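Notizen zum Vortrag, Projekttreffen Brostara, 13.02.2019

Folie 1 kurz stehen lassen, bis alle sitzen. Nicht gleich losreden (mache ich sonst immer).

Also, hallo zusammen! Ich erzähle euch heute, wie wir in Fullach Beispiele für unser lernendes System sammeln. Die Kollegen aus Flullham kennen die Hälfte schon, die dürfen gern dazwischenrufen. Es geht um Küchen, um Türen, und vor allem darum, was wir mit den vielen Aufnahmen machen, auf denen scheinbar gar nichts los ist.

Kurz zum Stand: 922 Durchgänge haben wir seit November aufgenommen, 142 davon mussten wir wegwerfen. Meistens lag es am Zeitstempel, Kamera und Gelenkdaten liefen auseinander, und dann lernt das System, dass die Hand erst zugreift, wenn die Tür schon offen ist. Hier Pause, falls jemand lacht.

Nächste Folie. Bitte erst mal nur hinschauen.
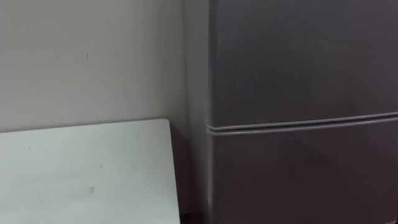
Shirin Akbari
Datenerfassung und Annotation, Projekt Brostara

Ja, ein Kühlschrank! Zwei Türen, dunkelgrau, und kein Griff, der vorsteht. Man fasst in die Rille zwischen den Türen, und genau die ist für uns spannend. Unser erstes Modell hatte fast nur Schränke mit Bügelgriffen gesehen und suchte bei solchen Fronten stur nach einem Bügel. Deshalb kommen jetzt gezielt Geräte mit Griffmulde in die Sammlung, und zwar aus Kopfhöhe aufgenommen, so wie das System später auch schaut.

Was ich an dem Bild mag: Der Arm ist gar nicht drin. Früher haben wir so etwas rausgeschnitten, wir wollten ja Greifen lernen und keine Wände angucken. Houshang Jafarzadeh hat dann vorgeschlagen, diese Stellen drinzulassen, und ich war erst dagegen (steht sogar im Protokoll, leider). Aber das System muss ja auch mit Blicken zurechtkommen, bei denen die eigene Hand fehlt. Wenn es die nie zu sehen bekommt, wird es genau dort unsicher.

Auf die helle Fläche links zeigen. Beim Annotieren gab es darüber eine längere Diskussion: Tischplatte oder Brett? Von hier aus würde ich mich nicht festlegen. Wir vergeben in solchen Fällen das Label "Fläche, unklar" und fertig. Bitte nicht raten, auch nicht, wenn man die Küche kennt! Wer beim Annotieren Vorwissen benutzt, bringt dem Modell etwas bei, was es aus dem Bild gar nicht holen kann.

Und dann die Farben. Graue Wand, dunkelgraue Front, alles ruhig und ein bisschen weich in der Schärfe. Wir lassen das so. Nachschärfen hatten wir probiert, sah auf der Leinwand super aus und hat beim Training nichts gebracht.

Falls noch Zeit ist: die Sache mit der Reihenfolge erzählen. Wir nehmen pro Gerät 3 Startpositionen, und zwischen den Durchgängen wird gewechselt, also nicht erst alles von links und dann alles von rechts. Klingt banal, hat uns aber in Ahmadpour eine ganze Woche gekostet, weil dort das Licht nachmittags anders war und das Modell am Ende die Tageszeit gelernt hatte.

Bis zum nächsten Treffen wollen wir noch 175 Durchgänge schaffen, nur Türen ohne Griff. Wer eine Küche mit so einem Gerät hat und uns für einen Vormittag reinlässt: bitte nachher zu mir kommen, Kaffee bringen wir mit.

Fragen. Wenn jemand nach den Lizenzen fragt, an Houshang weitergeben.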